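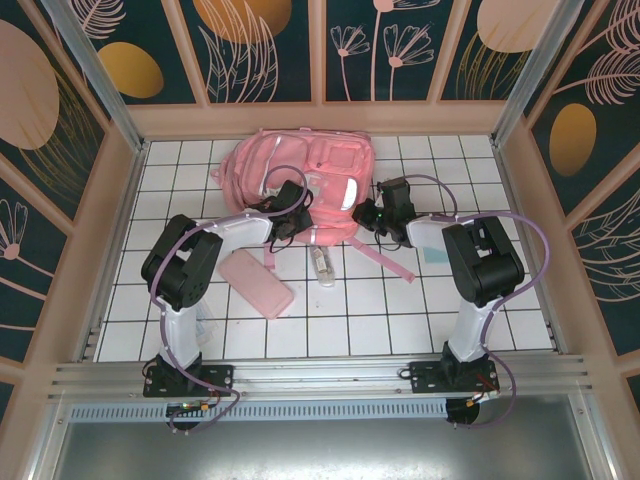
Pink backpack on white square tile with dark grout.

Rosdale Square Floor Tile, White

Rosdale is a glazed ceramic floor tile for classrooms, entry halls and utility rooms. It is supplied by Stomura in cartons covering whole rows, with matching trim available to order.

Finish: matte white
Recommended grout: dark gray or black
Minimum order: 200 tiles
Full pallet: 1025 tiles

Floors should be level and clean before laying begins. Dark grout hides everyday marks well — it should be sealed once cured and resealed each September. Abrasive pads must not be used on the glaze.

Institutional buyers may request samples from Ignacio Okafor at the Prastunia showroom. Orders above 600 tiles are delivered from the Rosenthal depot.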